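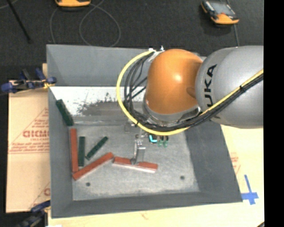 Fig. 1. Robot arm with KUKA lettering over a deep gray bin.

Materials Handling, Unit 4: Reading a Stock Record
Handout for Saturday, November 25, 2023

In this unit we study how a small warehouse decides the moment of a new order. Please read the text before the class and bring a calculator.

The reorder point is the stock level at which we place the order. It has two parts. The first part is the demand during the lead time. The second part is the safety stock, which protects us when the supplier is late or the customers buy more than usual.

Reorder point = daily demand x lead time + safety stock

Case: Prinby sells jar lids in boxes. The daily demand is 22 boxes, the supplier Wanura delivers in 4 days, and the safety stock is 50 boxes. So the reorder point is 22 x 4 + 50 = 138 boxes.

Many students forget the boxes which are already ordered but not yet received. We must add them to the stock on the shelf before we compare with the reorder point. If not, the same order is placed twice.

Homework
1. Calculate the case again with a lead time of 2 days.
2. Explain in five or six sentences what happens to the safety stock when the demand in June is higher than in other months.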